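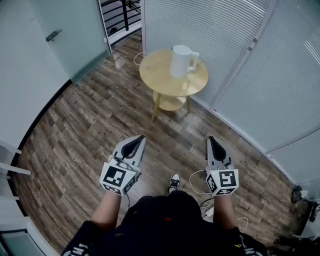

Projektbericht: Wie laut ist unser Treppenhaus?

Start | Projekte | Berichte | Kontakt

Also, eigentlich wollte ich ja was über Regenwasser machen, aber dann bin ich im Dezember ins Wohnheim Sivgate gezogen und konnte nachts kaum schlafen. Damit war das Thema gefunden! Meine Frage: Wann ist es im Treppenhaus am lautesten, und hilft ein Teppichläufer wirklich was?

Wie ich gemessen habe

Ich habe mir aus der Ausleihe ein Schallpegelmessgerät geholt (das zweite, beim ersten ging die Batterieklappe nicht mehr zu) und an 5 Stellen gemessen: Eingang, drei Podeste und ganz oben vor der Tür zum Trockenraum. Das Ganze lief über 14 Tage, morgens, nachmittags und spät abends. Am Ende standen 241 Einzelwerte in meiner Tabelle, alle von Hand eingetippt, was ich so nicht noch mal machen würde.

Adaeze Olaniyan aus dem Parallelkurs hat mir beim Auswerten geholfen und mich überredet, den Median zu nehmen. Beim Mittelwert hat eine einzige zugeknallte Haustür nämlich den ganzen Abend versaut.

Was rauskam

Am lautesten ist es nicht nachts, sondern nachmittags gegen halb fünf, wenn alle mit Einkäufen reinkommen. Nachts kommt es mir nur schlimmer vor, weil es sonst so still ist. Der zweite Absatz ist durchgehend lauter als der erste, vermutlich wegen der nackten Betonwand gegenüber.

Den Läufer habe ich an einem Dienstag ausgelegt (Restposten, ziemlich hässliches Grün). Danach lag der Median auf den unteren Stufen 4 Dezibel niedriger. Das hört man schon! Oben hat sich fast nichts getan, da lag ja auch kein Teppich.

Was ich anders machen würde

Länger messen, auf jeden Fall. In die zweite Woche fiel eine Geburtstagsfeier, und die habe ich dringelassen, obwohl man darüber streiten kann. Außerdem hätte ich die Haustür extra erfassen sollen, die macht mehr Krach als alle Schritte zusammen. Der Hausmeister will jetzt den Türschließer nachstellen, und ich messe danach noch mal.

Weitere Berichte
- Mastusmont: Kartierung der alten Obstwiesen
- Garba: Was steht auf dem Mensateller?
- Grodetti: Bremswege auf nassem Laub

Zuletzt aktualisiert: Dezember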